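Print this post
E-mail this post

Ustusar notes: wood grain and the policy that followed it

Dec 4, 2023

I promised to write more about the texture test, so I do it now, before I forget the details. As you may remember, our policy for Ustusar is trained only in simulation and looks at the table through the camera on the wrist. It learned to pick up a ball quite well on plain gray tables. Then I changed the table to wood, and the success rate fell so much that I first suspected a bug in my loader.

It was not a bug. I ran 900 episodes on plain tables and 900 on wooden ones, with the same ball positions and the same seeds. In the bad episodes the arm moved toward the dark lines in the grain and stayed there, as if the ball was there. A tennis ball near the border of the view was the worst case – the grain was in the center and it won.

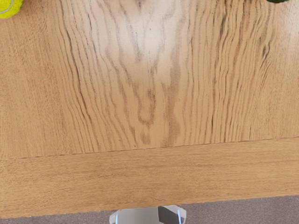
What I changed

My first idea was to add more textures, and I collected 1,213 of them. It helped, but less than I hoped. The second idea was to move the lamp in every episode, so the pale reflections on the wood do not stay in one place. This helped more. With both changes, the policy lost only 2 points against the plain table.

I also tried the Okoro trick of blurring the input for the first 40 steps. For me it made no difference, maybe because my images are small already.

What is still open

I did not test on the real arm in Duldale yet. The table there is darker, and I am a little afraid of it. In January I will have time on it, and I will write the numbers also if they are bad.

Print this post
E-mail this post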